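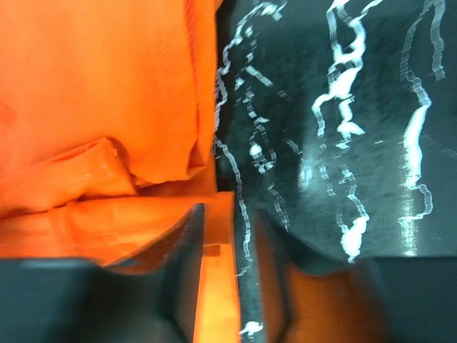 Handout 6: Collecting demonstrations for cloth handling

Read this before your first session on the rig. It covers what to record, what to keep and how to label it. The training side comes in Handout 7.

Why cloth needs more examples

A rigid block has one shape. A garment has a new one every time it is put down, and the part you want to grasp may be under a fold. Last year's block-stacking policy was trained on 196 episodes and did well enough. For cloth we are asking for 2,000 across the whole group, with 58 from each pair as a minimum.

What counts as an episode

One episode runs from the open gripper above the cloth to the open gripper after release. Do not trim the ends. If you regrasp halfway, keep going – corrections are useful to the learner and hard to get any other way.

Varying the start

Shake the items out and drop them again between episodes. Mix plain and patterned fabrics, and let them overlap. If every start looks alike, the policy learns that one layout and little else.

Wrist view

The fingers should show at the bottom corners of the picture. Some blur during fast moves is fine. If a whole episode is blurred, slow down and record it again.

Labels

Use success, partial or fail. Keep the fails, in their own folder. Write the label straight after the episode, before resetting the cloth.

Upload to Skodia at the end of each session. Questions about the rig go to Crescencio Palacios.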